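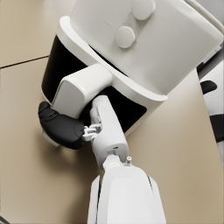
# Boas práticas de manipulação em bancada: gavetas e puxadores

Galeria de apoio ao caderno de procedimentos do laboratório de Olholm, revisão de 22 Jan 2022. Aplica-se a tarefas simuladas com eletrodomésticos de cozinha e a braços com garra de dedos almofadados. Redação de Firouzeh Nouri; revisão técnica de Ebbe Hägglund.

As regras seguem a numeração interna. Os valores de força e de velocidade são limites do laboratório e não substituem a avaliação de risco exigida antes de qualquer ensaio em equipamento físico.

**Ref. G-07. Fritadeira de ar, puxador frontal.** Simulação. Dedo preto da garra direita junto à face inferior do puxador branco. Regras aplicáveis: 2.1 a 2.6.

## 2. Aproximação e contacto

**2.1** O contacto faz-se no puxador. O painel frontal, o rebordo e os botões de comando não são superfícies de apoio, mesmo que o modelo de colisão o permita.

**2.2** Velocidade máxima da extremidade na aproximação final: 60 mm/s. A aproximação final começa quando a distância ao puxador é inferior a 84 mm.

**2.3** Admite-se o apoio de um só dedo sob o puxador se a geometria impedir o fecho completo da garra. O registo do ensaio indica o modo de contacto: «gancho», «pinça» ou «pressão».

**2.4** A força de tração aumenta em rampa até 7 N. Ultrapassado este valor sem deslocamento da gaveta, o ensaio é interrompido e classificado como bloqueio.

**2.5** O antebraço mantém-se fora do curso previsto da gaveta. Verificar o volume varrido antes da execução, incluindo o pulso e as articulações da garra.

**2.6** Não se corrige a trajetória por teleoperação depois do primeiro contacto. Uma correção manual invalida o ensaio para efeitos de taxa de sucesso; o registo conserva-se com a etiqueta «assistido».

## 3. Câmara e registo

**3.1** O ponto de contacto deve ser visível em pelo menos uma vista. Se o pulso o tapar, acrescenta-se uma segunda vista oblíqua.

**3.2** As imagens de simulação são identificadas como tal na legenda. Não se misturam na mesma série com fotografias de ensaios físicos.

**3.3** As texturas e a iluminação usadas ficam registadas com a semente aleatória. Sem semente, o ensaio não é reproduzível e não entra nas estatísticas.

**3.4** A série de referência «Pickering» tem 161 episódios e está fechada desde outubro. Novos episódios vão para a série «Brinley».

## 4. Passagem ao equipamento físico

**4.1** Uma política aprovada em simulação não fica autorizada para ensaio físico. A autorização é assinada por Sandra Bellamy, ou por Dorothy Heywood na sua ausência.

**4.2** O primeiro ensaio físico faz-se com o aparelho desligado da tomada, à temperatura ambiente e com a gaveta vazia.

**4.3** A paragem de emergência é testada no início de cada sessão. O resultado escreve-se na folha de sessão antes do primeiro movimento.

Alterações face à revisão anterior: 2.4 (limite de força reduzido), 2.6 (nova), 3.4 (atualizada). Pedidos de correção às legendas: Syafiqah Sumampouw, indicando a referência da imagem e o número da regra.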